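News from the Pelonska building: the floors and the new cleaning times

Dear neighbours,

In January we received 27 messages about the floors in the common rooms, and I thank everybody who took the time to write. Most of you asked the same thing: why do the tiles look dull again one day after the cleaning?

I spoke with Fabrice Besnard of the firm Masson, who came on two mornings to look at the ground floor and the laundry. His answer was quite simple. For a long time we have used too much product in the water, and a thin layer of soap stays on the tiles. The dirt from the shoes sticks to it very well. He advises one small cap for a full bucket, and then a second pass with clear water. The mats at the Ledell Street door are also too short, so they will be changed for longer ones.

From Fri 9 February the cleaning times are different. The stairs will be done before eight in the morning, and the common rooms after lunch. Please leave the doors open for 20 minutes afterwards, also when it is cold outside.

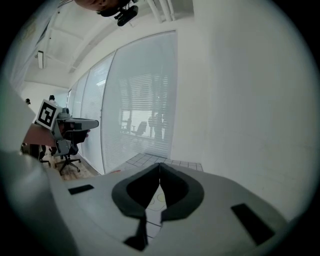 The grout is another question. Riaan Van Wyk from the second floor has asked for a price to renew it in the laundry, and the first offer is 322 euros with the material included. We wait for two more offers before we decide. If you know a good tiler, please put the name in my letter box.

One last request: please do not use vinegar on the grout between the tiles. I did it myself at home for years, and Mr Besnard was not happy to hear it.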